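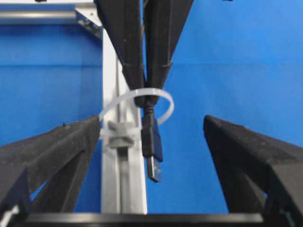 Felista Ogola replied that a blank cost basis does not mean a cost basis of zero, and that the holder should settle the records before placing any sell order. Her full reply appears further down this page.

Wondska Community Help
Brokerage Accounts > Transfers > Tax Records
Log In Join Community Rules

Cost basis missing after transfer of shares to a new broker

Posted by Helmut Baumgart

I request guidance on the following matter.

In June I moved my taxable account from Jirkusico to Lolberg. The account held 1000 shares of Kuhlmann and a small cash balance. The transfer was made in kind, meaning that the shares were moved and not sold. The shares and the cash both arrived and the old account was closed.

Lolberg shows a cost basis for only part of the position. For 700 of the shares, the basis column reads "not available." These are the oldest shares in the account. I bought them in a single order at $19 per share and paid a commission of $4. The remaining shares came from later purchases and from reinvested dividends, and those lots appear with dates and amounts that look correct to me.

I contacted Lolberg and was told that they can only display what the former broker sent. I then contacted Jirkusico and was told that, as the account is closed, I should speak to the current broker. I do not find this satisfactory.

I intend to sell part of the position before the end of the year. I would be grateful for advice on these points. Will the missing figure cause the whole sale amount to be taxed as a gain? Am I permitted to supply the figure myself? Does it matter which shares I sell first?

I have the original trade confirmation on paper. I do not have every monthly statement from that period.

Follow this topic Share Report

Replies are sorted by most helpful.

Felista Ogola
Marked as helpful by the original poster

The short reply to your first point is no. A blank cost basis is not the same as a cost basis of zero. You are taxed on the difference between what you received and what the shares cost you, with the usual adjustments, whether or not the broker's screen shows a figure. What changes is who has to provide the number.

Brokers in the United States are required to track and report cost basis for what are called covered shares. In general these are shares bought after the reporting rules took effect. Shares bought before then are called noncovered. When covered shares are transferred, the sending broker must pass the basis to the receiving broker. When noncovered shares are transferred, the sending broker may pass along what it has, but it is not required to report that basis to the tax authorities. As your 700 shares are the oldest in the account, it is likely that they are noncovered, and that would account for the gap. You should confirm this by opening the lot details at Lolberg, where each lot will normally carry one label or the other.

If the lot is noncovered, the steps are as follows.

First, keep the trade confirmation in a safe place and make a clear copy. A confirmation that shows the security, the number of shares, the price, the trade date and the commission is good evidence of basis. The commission you paid on the purchase is added to the cost of the shares. It is small in your case, but it belongs in the total.

Second, ask Lolberg whether it accepts customer-supplied basis. Many brokers have an online form for this purpose. The broker may mark the figure as provided by the customer, and it will usually not send that figure to the IRS. The entry is still worth making, as it keeps your own gain and loss report readable.

Third, check for events that changed the basis after you bought. A stock split changes the cost per share but leaves the total cost alone. A spin-off usually moves part of the cost to the new company's shares. A return of capital payment reduces the basis. The investor relations pages of most listed companies keep notices of such events, and many post the tax form that explains how the basis should be divided. I have not looked into the history of Kuhlmann and make no statement about it.

When you sell, the Form 1099-B will show the proceeds. For noncovered shares the basis box may be empty. You then enter the correct basis on Form 8949, in the section for sales where basis was not reported to the IRS. If the box is left blank on your own return, the software may well treat the cost as zero, and you would pay more tax than you owe.

On your last point, it does matter. Unless you give other instructions, most brokers use first in, first out for individual stocks, and the oldest shares are treated as sold first. That would mean the very lot with the missing figure. If you prefer to sell a different lot, you must identify it to the broker no later than the settlement of the trade, and you should keep the written confirmation of that choice. Whether a different lot is better for you depends on its cost and on how long you have held it, and I would not choose on the basis of paperwork alone.

If the lot proves to be covered, the position is different. Jirkusico then has a duty to send the transfer statement, and the closing of your account does not remove it. Ask Lolberg to make the request broker to broker. Such requests go to the transfer department and are seldom handled well by general customer service at either firm.

This is general information. A tax adviser who has seen your records should be preferred over any reply on this page.

Comment by Helmut Baumgart

Thank you. The lot details do show the word "noncovered." I had not known where to look. I have located the form for customer-supplied basis under the documents menu and will submit it with a copy of the confirmation.

Comment by Felista Ogola

Please save a copy of what you submit. If you change brokers again, the figure you entered may not travel with the shares.

lotkeeper

I had the same thing with different shares. Just wait. Basis always comes over later than the shares do and mine showed up without my doing anything. I would not bother with forms.

Comment by Felista Ogola

A delay is common for covered shares, and waiting is reasonable in that case. For noncovered shares the figure may never arrive. Members should not rely on waiting if a sale is planned.

Comment by lotkeeper

Fair point. Mine were newer.

r_tillage

I would add one matter concerning the reinvested dividends. The original poster states that those lots look correct. It would be prudent to test that against the old statements while they can still be had. Each reinvested dividend is a separate purchase with its own date and its own cost. The dividend was taxed in the year it was paid, and so the amount reinvested forms part of the basis. People who leave these amounts out are taxed on the same money a second time.

Former customers can often obtain old statements and tax forms for a period after an account is closed. At some firms the online login remains open in a read-only form. At others a written request is needed and a fee may be charged. I would make the request to Jirkusico now and ask for year-end statements first, as these usually list all activity in one place. The request should be for account records only. If it mentions the transfer, it is likely to be sent back with the same reply as before.

I would also turn off dividend reinvestment at Lolberg for a time if a sale at a loss is being considered. A small reinvested purchase shortly before or after such a sale can bring the wash sale rule into play for part of the loss. At a purchase price of $19 this may not apply to the oldest lot, but the later lots may have cost more.

Comment by Helmut Baumgart

I had not considered the wash sale rule. Reinvestment was switched on by default after the transfer, and I have now changed the setting. Jirkusico confirms that my login will continue to work for past statements.

This topic is closed to new replies. Members with a similar matter may open a new topic under Transfers. Please do not post account numbers or copies of statements.

Related topics
Partial transfer left fractional shares behind
How to choose a lot when placing a sell order
Basis of shares received as a gift
Corrected 1099-B received after filing

Posts on Wondska Community Help are the views of the members who wrote them and are not tax, legal or investment advice.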